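The woman who runs the last corner grocery in Larham

I moved to Larham in June, and the first thing anybody told me was to go to Dritard for my groceries. Go see her, they said, she'll sort you out. So I did, and I have been going ever since, and after months of chatting over the counter I finally asked if I could sit down with her properly and write some of it up.
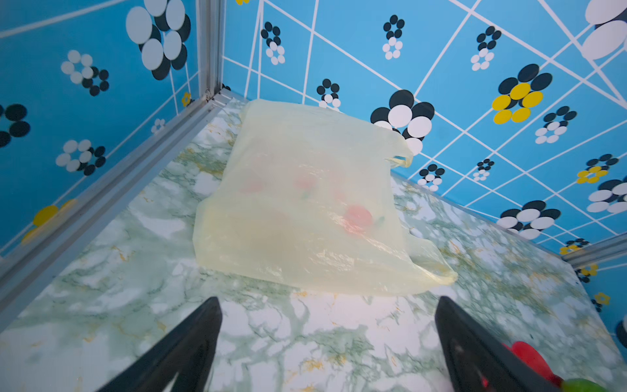 How she got the shop

She didn't set out to sell food. She grew up in Dravulport, down on the coast, and worked in the office of a boatyard for most of her twenties. "I did the invoices," she told me, pulling a second stool out from behind the counter so I could sit. "I was good at it and I hated it. Every day I'd walk past a fruit stand on my way home and I'd think, that man gets to talk to people."

When her aunt got too tired to keep Dritard open, the family assumed it would be sold. It's a narrow place, deeper than you'd guess from the street, with the kind of ceiling that makes tall customers nervous. A dentist wanted it for parking. (Parking! On our street!) She drove up to help clear the shelves and just sort of stayed.

"I told my mother two weeks," she said. "I think she knew. She'd packed my winter coat."

The early days sound pretty rough. She ordered far too much of everything, she had no idea that lettuce could go bad that fast, and the big cooler gave out in her first summer. She slept on a cot in the stockroom for a few nights so she could keep moving ice around. I asked if she thought about giving up and she laughed so loud that a man looking at the canned beans turned around.

"Every morning! Then I'd open the door and somebody would be standing there wanting eggs. You can't quit on a person who wants eggs."

Getting up before the birds

I am not a morning person, so I asked about her day with some dread. She's up at 3. The growers' market outside town opens in the dark and the good stuff goes early, and she likes to see what she's buying and pick it up in her hands. She doesn't trust anybody else to choose a melon for her and she told me so with a completely straight face.

"You smell the stem end," she said. "If it smells like nothing, it'll taste like nothing. People knock on them. I don't know what they're hoping to hear."

Tomatoes she's even stricter about. She won't put them in the cooler, ever, and she keeps them stem side down on a shelf by the back wall where the sun doesn't reach. I went home and tried it with mine and I do think they lasted longer, though I also ate them faster, so who knows.

Radishes came up too, for quite a while. She's crazy about radishes. She eats them with butter and salt, standing up, at what she calls lunch and I would call breakfast. If you buy a bunch with the tops on she'll make you promise to use the greens, and next time you come in she'll ask what you did with them. I've started making soup purely so I have an answer.

By the time she unlocks the front door she has already put in half a working day. She takes a break in the afternoon when it gets slow, turns the sign around for 30 minutes, and sits out back with the radio on. Regulars know not to knock. I didn't know, my first week, and I knocked.

"You had a face like a lost dog," she told me. "So I let you in."

What people want now

I figured the shopping habits of Larham wouldn't have changed much over the years. Wrong! When her aunt had the place it was potatoes, onions, cabbage, and apples, with oranges at the holidays. Now she gets asked for things she has to go and look up. A family that moved here from farther south wanted green plantains, so she found somebody who could bring her a box, and now plenty of other people buy them as well.

"I had to ask them how to cook one," she said. "I'd been eating it raw like a banana. Don't do that."

She's noticed that folks buy less at a time, too. There used to be a big weekly shop, with the kids carrying things out to the car. These days it's a couple of peppers and a lemon on the way home, then the same people back again the next evening. She likes it better this way. She gets more of the gossip, for one thing, and she throws less away.

Nearly 15 of her customers still have an account with her, written up in pencil in a green ledger that was her aunt's. They settle up at the end of the month. I asked if anyone ever skips out on it and she shrugged. It's happened. One paid her back years later, in an envelope through the mail slot with a note that only said sorry about the pears.

She wouldn't tell me who.

The supermarket question

I felt bad bringing it up, but you kind of have to. There's an Echeverría out by the highway now, with a bakery and a pharmacy and a parking lot you could land a plane in. It opened 2 years ago and everyone in town figured that would be the end of Dritard.

"I figured it too," she said. "I went out there the first week and walked up and down. It's nice! They have very nice cheese. I bought some."

It did hurt for a while. She cut back on the dry goods, since she couldn't come close on price for rice or flour or coffee, and gave the space to more produce and a shelf of local honey and jam. She also started staying open later, which she complains about and won't change. The evening crowd turned out to be her best one, people who've done the big shop by the highway and forgotten the one thing they went for.

"Onions," she said. "They come home with a cart full of everything and no onions. I should send the manager flowers."

She's never put in a loyalty card or a website. There is a phone, and if you call before noon she'll put a bag together for you and keep it behind the counter with your name on a scrap of paper. If you're sick she'll send it over with whichever teenager is around. I had a rotten cold in the fall and got my order with a knob of ginger in it I hadn't asked for and wasn't charged for, and strict instructions to slice it thin.

What comes next

I wanted to know how long she plans to keep going. She got up to ring someone through (peaches, a long talk about somebody's knee) and I thought she might be dodging me, but she came back and sat down.

"My niece asks about it," she said. "She comes in the summer. She's terrible with the register and she's wonderful with people. I was the same. So we'll see."

Meanwhile she'd like new awnings, because the old ones drip on people, and she wants to try growing her own herbs in the yard out back. She's started with parsley and something she believes is chervil. She gave me a sprig to taste and I couldn't tell her either.

Dritard is open every day except major holidays, early until whenever she gets hungry for her dinner. Cash is easiest. If the sign is turned around in the afternoon, give it a little while and come back.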